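Ticket 1740 – Network drop, second floor, Plillero building
Opened: Jul 18, 2020
Status: Monitoring
Product: Fisis access switch, 4 ports in use

Link on port 2 falls back from 1000 Mbps to 100 Mbps after a few hours. A restart of the switch restores full speed. Flunen reports the same fault on the old firmware in March, so the update is not the cause. 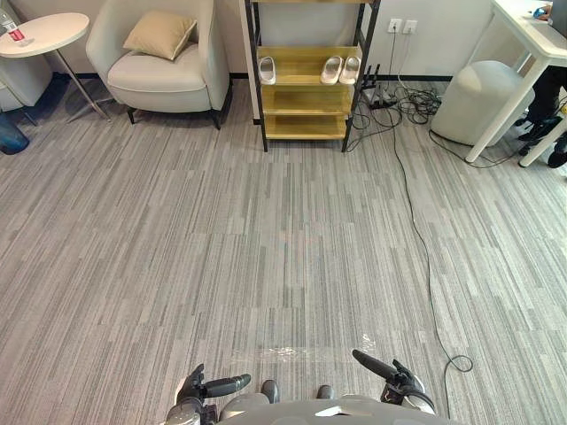 Second floor, striped carpet tile and black cable along the right side.

Steps taken:
Moved the uplink to port 4 – no change.
Replaced the patch cord at the switch end. CRC errors stopped climbing on port 2.
Turned off energy-saving mode on both ends.
Cleared the counters and left the port on auto-negotiate.

Next: read the counters on Monday. If errors return, Navaratnam to test the wall jack and re-terminate it.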